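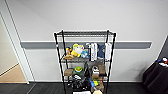 A one-year study of household robots will begin in April at the Rattanakul Institute, which announced the project this week together with its industrial partner, Lestach. The study will examine whether current machines can carry out common tidying work in homes and small stores without help from a person. Shelf work was selected as the first subject. On a black wire shelving unit of the ordinary kind, plush toys may share a tier with tall white packages, and wooden blocks may lie beside a container with a bright green lid, while the top shelf holds nothing at all. A person asked to put such a unit in order will usually start without further instruction. The institute intends to measure how far a machine can get with the same request.

The project, named Jerach, will be led by Pongsak Srithong, head of the institute's domestic systems section. It will run for 40 weeks of testing, followed by a period of review and publication.

"The question we receive most often from the public is when a robot will be able to clean up a room," Srithong said in a statement. "We would like to answer it with measured results. At present, a machine may complete one chore well and fail at a similar one a few steps away."

According to the institute, early trials conducted last year supported that view. In those trials, a mobile robot was asked to move single objects from one shelf to another. The machine completed 74 percent of the transfers on solid shelves. The rate was lower on wire shelves, where small items tipped or caught between the wires, and lower again when soft objects were placed against hard ones. Staff members completed every transfer in the same trials and did so in far less time.

Soft goods remain a particular difficulty, the institute said. A plush toy changes shape when it is gripped and may slump or fall after it is set down. Cables present a similar problem. A box, by comparison, keeps its form and can be lifted from several sides, although a tall box near the edge of a tier can be knocked over by an arm reaching past it.

The study will be carried out in 4 stages. The first covers picking up and replacing single items. The second covers sorting items by type. The third asks the machine to clear and refill a complete shelf, and the last asks it to do so after a person has rearranged the contents. Results from each stage will be published before the next begins, including all failed attempts.

Lestach will supply 2 machines and the technical staff needed to maintain them. The company will not take part in scoring. Pentti Saarela, director of research partnerships at Lestach, said the firm had accepted that condition from the outset.

"Our customers in retail ask for a machine that can face a shelf at closing time and leave it ready for the morning," Saarela said. "We do not have that product today. We have machines that can do portions of the job under supervision, and we expect this study to show clearly which portions those are."

Bikeo, a chain of neighborhood bicycle and hardware stores, has agreed to make stockroom space available for the third and fourth stages. Testing in the stockroom will take place after 8 p.m., when customers are not present. The company said that no changes to staffing are planned in connection with the project and that employees who assist with the evening sessions will be paid at their regular rate.

The institute will also invite households to take part. Participating homes will receive a visit from a member of the project team, who will record the time residents need to complete the same tasks by hand. Those times will serve as the standard against which the machines are judged. No robot will be left in a private home overnight.

Applications from households will be accepted through the institute's public office until places are filled. Results from the first stage are expected before the sorting trials open, and a full report will be issued once the review is complete.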